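Solness 가사 정리 평가 패키지
제품 코드 Skeltia / 연구·검증용 소프트웨어

개요
Skeltia는 가정 내 정리 작업을 대상으로 한 시뮬레이션 평가 패키지다. 소파, 바닥, 선반 위에 흩어진 물건을 로봇 팔이 집어 지정된 위치로 옮기는 과제를 생성하고 결과를 기록한다. 로봇 학습 모델의 훈련 도구가 아니며, 이미 학습된 정책이 실제 가사에 투입될 수준인지 판정하는 용도로 설계되었다.

공급 범위
- 장면 생성기 및 물체 라이브러리
- 기본 과제 48종
- 채점 모듈, 로그 뷰어
- 설치 문서(한국어, 영어)

거실 과제군
앉는 면이 누빔 처리된 소파는 단단한 작업대보다 조건이 까다롭다. 단추 자리마다 표면이 패여 있어 작은 물체의 자세가 일정하지 않고, 등받이와 팔걸이가 접근 경로를 제한한다. 크기와 형상의 편차가 큰 물체를 한 장면에 섞어 배치하며, 일부는 서로 겹치게 둔다. 겹친 물체는 집는 순서를 정책이 스스로 정해야 한다.
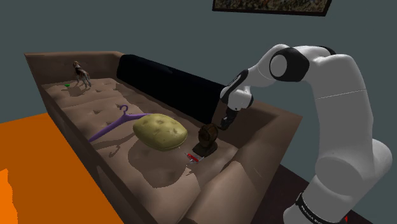 거실 과제군, 소파 위 정리. 감자 밑에 일부가 깔린 보라색 옷걸이, 그리퍼 아래의 갈색 조각상.

채점 기준
과제당 100회를 반복 실행하며 초기 배치는 매회 변경된다. 성공 조건은 다음과 같다.
- 목표 물체가 지정 영역 안에 있고 정지 상태일 것
- 목표 외 물체의 이동이 허용 거리 이내일 것
- 제한 시간 안에 팔이 대기 자세로 복귀할 것
부분 점수는 없다. 물건을 들었다가 떨어뜨린 경우와 처음부터 집지 못한 경우는 모두 실패로 집계하고, 로그에서만 구분한다.

시점 구성
장면 전체를 보는 외부 시점과 그리퍼 가까이에서 보는 근접 시점을 함께 기록한다. 외부 시점은 경로 계획과 충돌 확인에 쓰고, 근접 시점은 접촉 직전의 정렬 오차를 확인하는 데 쓴다. 두 시점의 기록은 같은 시간축에 맞춰 저장된다.
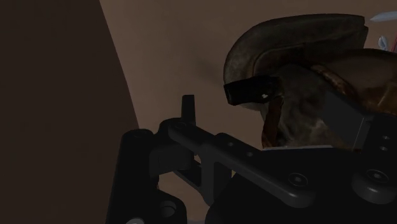
근접 시점에서는 그리퍼 자체가 화면의 상당 부분을 가린다. 물체의 접촉면이 보이지 않는 구간이 생기므로, 형상이 불규칙한 물체일수록 외부 시점의 보조가 필요하다. 가림 구간의 길이는 로그 뷰어에서 과제별로 조회할 수 있다.

현재 수준에 대한 참고
당사 기준 정책인 Yagi는 기본 과제 가운데 17종에서 합격선을 넘는다. 대부분 단일 물체를 평평한 면에서 옮기는 과제다. 겹침이 있는 과제와 얇은 물체를 집는 과제는 아직 합격선 아래에 있다. 평가를 담당한 Osamu Honda의 의견은 다음과 같다. "물건 하나를 치우는 일은 됩니다. 소파 하나를 다 치우는 일은 아직 사람이 빠릅니다."
위 수치는 시뮬레이션 결과이며 실제 가정에서의 성능을 보증하지 않는다. 천의 변형, 먼지, 조명 변화는 기본 과제에 포함되지 않는다.

옵션
Fasdale 확장팩: 주방 및 작업장 과제 추가. 공구 분류, 부품함 정리, 식기 이동을 포함한다. 본체 패키지와 별도로 구매한다.

라이선스
기관 단위, 동시 실행 2대 기준. 추가 실행 대수는 견적 요청 시 기재할 것. 다음 물체 라이브러리 갱신은 8월 예정이며 유지보수 계약 고객에게 무상 제공된다.

문의 시 사용 중인 팔의 모델명, 그리퍼 종류, 정책의 입력 형식을 함께 알려 주기 바란다.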